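Olaniyan Glass Reuse Program Expands to Flandar and Nullport

TRIVBERG - Olaniyan, the household glass reuse service, will open two more drop-off points in October, one in Flandar and one in Nullport. Both will take drinking glasses, jars, vases and serving bowls from residents at no charge.

The service started at a single counter in Trivberg and accepts glassware that curbside recycling does not take. Items in good condition are washed, sorted and sold at low cost or passed on to households setting up a new home. Chipped and cracked pieces go to a processor that crushes them for use in tile and road base.

In its last program year, Olaniyan received 3882 pieces of glassware. Of those, 1687 went back into use in area kitchens and dining rooms. Colored and pressed glass made up a larger share than expected and sold faster than clear glass.

"People hold on to glass for years because they don't want to throw it out and can't find anyone who will take it," said Folasade Anozie, director of Olaniyan. "We get a lot of sets with one or two missing. We can usually match them from the shelf."

The Flandar location will be inside the former hardware store on Mill Street. The Nullport location will share a building with the town's tool library and use the side entrance. Parking is available at both. Hours will be 9 a.m. to 4 p.m., with the last drop-off taken at 3:45 p.m.

Residents are asked to rinse items and remove lids and labels before bringing them in. Boxes will be returned on request. The service does not accept window glass, mirrors, light bulbs, oven doors or lab glass.

The expansion follows a mail survey that drew 401 replies from the two towns. Most who answered said they would use a drop-off point if it was within a short drive.

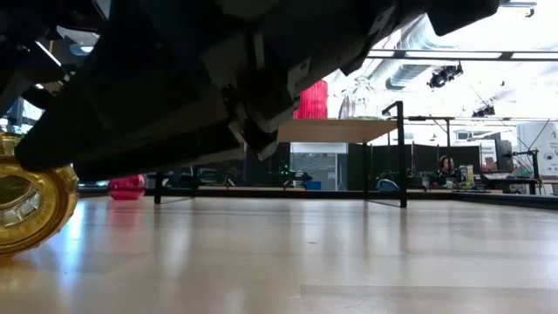
Hermenegildo Alvarado, who manages operations, said sorting for both new locations will be done in Trivberg, with a truck running between the towns twice a week. The Trivberg building has shelf space for over 1332 boxed sets.

"Flandar and Nullport will each keep a small sales shelf, mostly everyday tumblers and bowls," Alvarado said. "Anything unusual goes to the main counter, where we have room to show it."

Prices at the new locations will match those in Trivberg. Single glasses start at 50 cents and bowls at $2. Schools and shelters may request items free of charge by filling out a form at any counter.

Media contact: Olaniyan, Trivberg office, attention Folasade Anozie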